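Why Can You See Through a Window but Not Through Milk?

Light is always in a hurry, and it likes to go in a straight line. When it meets a clean window, it slips right through and comes out the other side still heading the same way. That is how you can sit at breakfast and watch a squirrel in the yard. We call a thing like that transparent.

Some things let light in but jumble it up on the way - wax paper, for one, or a frosty bathroom window. You can tell it's daytime out there, but the squirrel is only a smudge. The word for that is translucent. And a wooden table lets no light through at all, so we call it opaque.

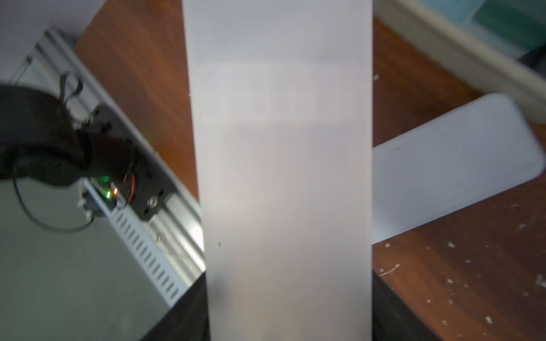
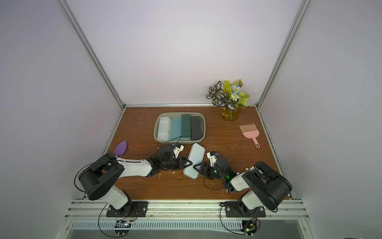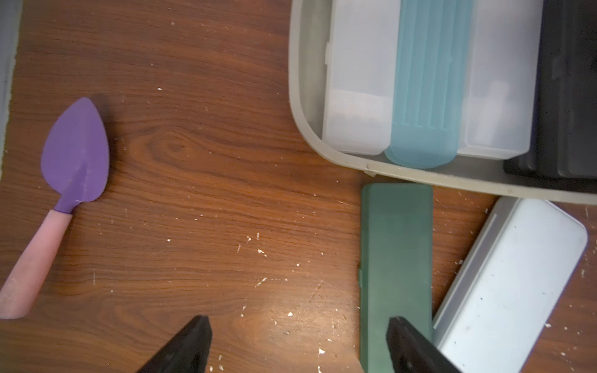

Now, what about milk? Milk is mostly water, and water is clear, so you might expect to see your spoon at the bottom of the glass. But milk is full of tiny drops of fat, far too small to see. Light bumps into one, then another, then another, until it is bouncing every which way!

You can try this on Saturday with a grown-up nearby. Fill a glass with water, shine a flashlight through the side, and stir in milk one drop at a time. My friend Elba Troncoso got to 13 drops before she lost sight of her spoon. How many will you need?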